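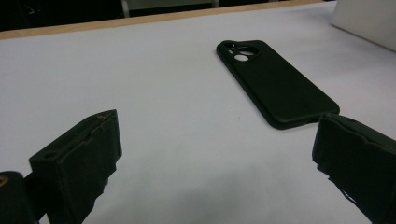

Fingertip wear - when do you stop and re-cover?

fergalh
Trying to write down a proper rule for our handheld grippers before July, as right now it's every man for himself. The covering on both fingers goes at the lower edge first, then hangs in strips. Some of ours carry on like that for a whole Saturday and the demos look fine on playback. Others here want them binned at the first nick. What do people actually do? Task is small flat stuff on a white table, phone cases and the like, nothing heavy.

oisin_f
We go by count. Change both fingers every 75 grasps on flat objects, no arguing. Nobody has to judge anything.

Declan Ó R
75 is mad. We'd get through a roll a day. Ours is 60 minutes of running then a look, and if the inner face is still flat you carry on. Torn bits along the bottom don't matter if they're not what's touching the object.

oisin_f
They matter when a flap swings under the case as you close. Then you've got a bit of tape between finger and table and the height is off.

Declan Ó R
So trim it. Scissors. Ten seconds

mairead_mc
Trimming is fine once, imo. The bit I'd put in the rule is top edge AND bottom edge. Everyone looks at the bottom. If the top corner of the inner face is frayed the covering is already lifting from there and the rest will follow. The left one in the photo has a torn strip near the upper corner, I'd have pulled that finger at the next break.

fergalh
That's useful. Would you change just the left?

mairead_mc
No, both. Always as a pair. One new and one old gives you different grip each side and a thin case will turn as you lift it.

Hamish Y
Agree on pairs, disagree on pulling it. Depends what the data is for. If the robot at the other end has nice clean fingers then yes, keep yours clean. We did 3,297 demos on the Pisteck arm last year and the only rule anyone stuck to was: same state of finger at start and end of a batch, write it on the sheet. If it changes mid batch, start a new batch.

Declan Ó R
^ this. Log it and move on

oisin_f
Logging isn't a rule though is it. It's an excuse with a date on it.

Hamish Y
It's a rule if you throw the batch out when the sheet's blank. We threw out 98 demos over it. People filled the sheet in after that.

mairead_mc
Also on the subject of good practice - table. White on white paper is lovely for a black case but you get that grey shadow between the fingers when you come down low, and specks show up. Wipe down before each batch. And decide which way round the case goes. If the camera cutout always points away you've taught it one direction and no more.

fergalh
We turn it between demos, that's in the draft. Diagonal, square on, cutout near, cutout far. Face up as well as face down, though face up is harder, the raised lip catches a finger.

Declan Ó R
Face down you've still got the edge to pinch. Long side or short side?

fergalh
Either. Short side is worse in my hands, the fingers have to open wider coming at the long axis. Might leave it out.

oisin_f
Don't leave it out becuase it's hard, that's the ones you want. Put a minimum number on it.

fergalh
Ok draft so far:
- both fingers checked at the start of every batch, top edge and bottom edge
- loose strip at a corner = change, as a pair
- bottom flaps, trim once, second time change
- finger state on the sheet, blank sheet = batch binned
- table wiped
- orientation changed every demo, short side included
Not putting a grasp count in. Sorry Oisín.

oisin_f
You'll be back for it

Hamish Y
Put who signs the sheet. Otherwise fine.

Reader comments

kandico_kev: We use the Conneely rubber sleeves instead of tape, they dont fray but they go shiny. Same problem really, just slower.

J. at Brirnora: Would add a photo of each finger to the sheet. "Worn" means something diffrent to everyone on our shift.

tapeandhope: trim twice. it's fine

Related threads
Sleeves or tape for printed fingers
How often do you re-zero the gripper width?
Batch sheets - paper or tablet
Shadows under the gripper on white tables
Who signs off a demo set?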